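Ticket 155
Subject: wifi drops on 2nd floor, Grendodside building
Priority: Medium (was High)
Status: Waiting on customer
Opened by: Sivton front office
Product: Sestalier access point, ceiling mount

Customer report:
Wifi goes out upstairs every afternoon, comes back by itself after a few mins. Started in October. Downstairs fine. Wired desks fine. We restarted everything twice. Please call before 4, phones go to voicemail after.

Log

9:10 Called site. Laptops and phones both drop, same time. Signal bars stay full but no internet. So not range.

9:25 Remote login to upstairs unit. Uptime 13 days, so it's not rebooting. Customer says they restarted "everything", guess that was the router only. Firmware one version behind. Not updating during work hours.

9:40 Event log shows clients getting kicked then failing to get an address. Address pool set to 151, nearly all in use. Lease time 4 days!! Visitors come in, phone grabs an address, leaves, address stuck till it runs out.

9:55 Changed lease to 4 hours. Cleared stale leases. Asked front office to reconnect one phone and one laptop, both ok.

11:30 Checked again, pool way down. No drops since change but it's morning, problem is afternoons. Leave open.

2:15 Customer called. Dropped again, one time, shorter. Pool is fine now so something else too. Log shows the uplink port going down and up. Cable or switch port.

2:30 Had them move the uplink to a different port on the Friesen switch. Still flapped once at 2:41. Leaning cable.

2:50 Asked customer to swap the patch cable between switch and wall plate. They have spares but not sorted, lengths mixed, no labels. Told them any short one with both clips intact, skip anything kinked or knotted tight. Same goes for the power cords, dont pull on a knot to get it loose, work it open from the middle.

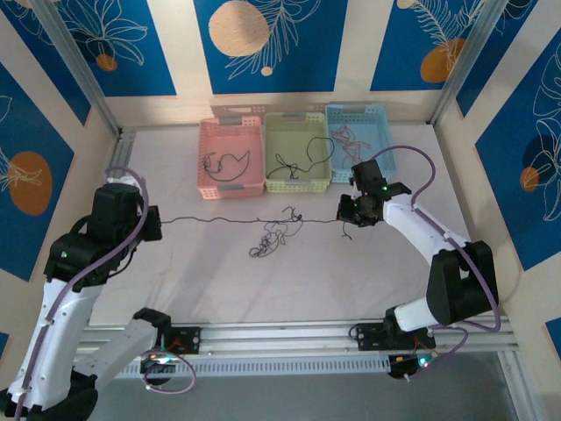
Attachment 1: cords and baskets, one cord out on the table with a tangle in the middle

3:20 New patch cable in. Link up at full speed, old one had been negotiating down to the slow rate. Should of checked that first.

3:45 No flaps so far. Asked customer to throw the old cable out and not put it back with the spares.

To do:
- firmware update after hours, needs ok from Sivton
- check pool and port log tomorrow afternoon
- if it drops again, test the wall run, may need a visit to Grendodside

3:55 Left voicemail with the above. Set to waiting on customer.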